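Labeling rules for a blended cultivated meat product

Posted by Carol Ashworth in Food Business and Regulation

I manage purchasing for Heydari, a small producer of cured sausage in business since 2009. We have been offered cultivated pork by a supplier, Vedska, and are considering a salami in which it would make up 30 percent of the meat, with conventional pork as the remainder. We sell to delicatessens and to one hotel group.

May the product be sold simply as "salami," or must the cultivated portion appear in the product name? I would also like to know whether our present label approval can be amended or whether a new application is required. Our printer needs final artwork by October.

Malcolm Holroyd

You should plan on a new application. An existing approval covers the formula that was submitted with it, and replacing almost a third of the meat is a change of formula by any reading. Do not order printed casings until the new label has been approved in writing.

With regard to the name, expect to be asked for a qualifying term such as "cell-cultivated" next to the word "salami," in addition to its place in the ingredient statement. Ask Vedska for the exact wording accepted for its own labels and use that wording without alteration.
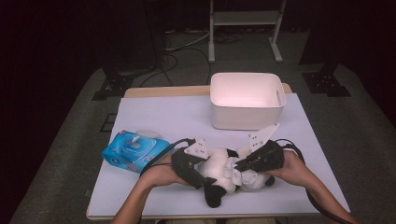
You should also confirm that sale is permitted in each state where your customers operate. Several states have restricted or prohibited cultivated meat, and the hotel group may have properties in one of them. Federal approval of the label does not settle that matter.

Hamisi Makokha

I agree with the above. Please note also that your written food safety plan will need to be reassessed before production begins. The drying schedule validated for your current recipe may not hold for the blend, as fat and moisture content will differ. Request the supplier's full specification sheet first.

Dorothy Catterall

Our shop would not stock it. Customers ask for pork and expect pork.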